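About Pamgate

Recording everyday handling tasks for robots that learn by example
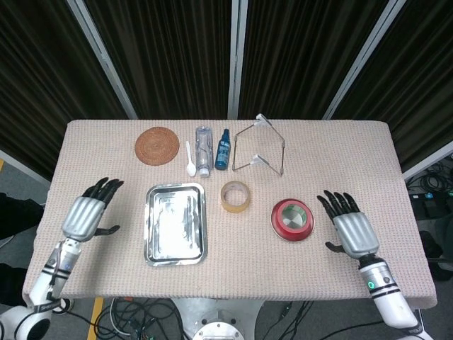 Two-handed station with a tabletop set: steel tray, tape, spray bottle, coaster and other small items.

Pamgate records examples of robots handling ordinary objects. Our customers use the recordings to train their own control software. We don't build robots and we don't sell trained models. We run the stations, employ the operators, check the recordings and deliver them in the format the customer asked for.

The company was started by Mehwish Gilani, who had been supervising data collection at Kekora and wanted to do the same work for more than one client. She still writes most of the task sheets.

What we do

A person guides the robot through a task from start to finish while the cameras and joint readings are saved together. We call each of these an episode. Most last under a minute. A task sheet says which objects go on the table, where they may be placed, what the robot should do with them and what counts as finished. Operators change the layout between episodes, within the limits on the sheet, so that the software doesn't learn a single arrangement by heart.

The usual order for a new task is 200 episodes. Many customers come back for more once they have trained on the first batch. Our largest single delivery so far was 2,136 episodes, all of them two-handed tabletop work, for Stendo.

We have 2 kinds of station: one with grippers and one with five-fingered hands. Grippers are quicker to work with and suit most picking and placing. Hands take longer to set up and operators need more practice on them, so we quote for them separately.

Objects

Our object store holds 1,155 items, each with a shelf number and a short record of its size and weight. Nearly all of it is the sort of thing found in a kitchen drawer, a desk or a shed. We keep clear, shiny and thin items on purpose, as customers tell us these give them the most trouble. If you need something we haven't got, we will buy it or you can post it to us. Items sent in are returned after July each year unless you ask for them sooner.

Checking

Every episode is watched by someone other than the operator who recorded it. Failed attempts are labelled as failed and kept apart. Some customers want them and some don't, and they are not charged for either way. If a camera has slipped or a reading has dropped out, the episode is recorded again.

Operators

All operators are on the payroll and paid by the hour, with no bonus for speed. New starters spend about 2 weeks on practice tasks before any of their episodes go to a customer. We take on people from all sorts of jobs and do not ask for a technical background. Vacancies are listed on the Work With Us page.

Where we are

We share a building with Khattak, who make up our tables and mounts. Customers are welcome to visit while their task is being recorded, by arrangement. Please wear flat, closed shoes and report to the front desk on arrival.

To ask for a quote, send us a short description of the task, the number of episodes and the type of station you need.

Page last updated January 30, 2024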